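Notes pour l'intervention « Petites chambres, gros goûters », atelier Cladel, en mars. Durée prévue : vingt minutes, questions comprises.

**Ouverture (2 min)**

Dire bonjour, rappeler que le support sera déposé sur Ploteo. L'enquête Xaba a reçu 577 réponses de personnes qui vivent dans une seule pièce. Question posée : où rangez-vous ce qui se grignote ? Réponse la plus fréquente : « un peu partout ». Laisser la salle réagir.

**Le panier**

Je défends le panier en plastique ajouré, avec une poignée découpée dans le bord. Il se déplace d'une main, il va du lit à l'étagère, il se rince sous la douche. On voit aussi à travers les trous ce qui traîne au fond.

Pour trier, vider le panier sur le lit et reprendre les paquets un par un. Lire la date, puis remettre debout, étiquette vers soi. Les biscuits emballés individuellement tiennent bien dans ce sens. Les sachets mous vont derrière, contre la paroi. 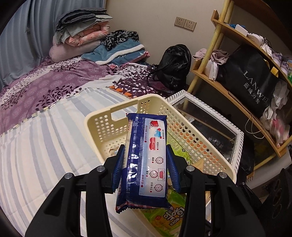

Une fois le tri fait, le panier ne reste pas sur la couverture. Prévoir sa place avant de commencer : un niveau bas de l'étagère, loin des chaussures. Insister sur ce point, la question est revenue à chaque séance chez Prirkaletti.

**Le lit comme plan de travail**

- Plier d'abord les couvertures et les empiler à la tête du lit, les plus épaisses dessous.
- Sac à dos contre le mur, fermé.
- Étendre une couverture facile à laver, à cause des miettes.
- Écharpes et petit linge : sur la pile, à ranger en dernier.

**Combien garder**

Règle proposée : 9 paquets au maximum, le reste va dans la cuisine commune. Si quelqu'un conteste le chiffre, répondre que chacun adapte à la taille de son panier.

**Fin**

Passer la feuille d'inscription pour l'atelier suivant (les placards). Récupérer les feutres. Rendre la clé à l'accueil avant 18 h.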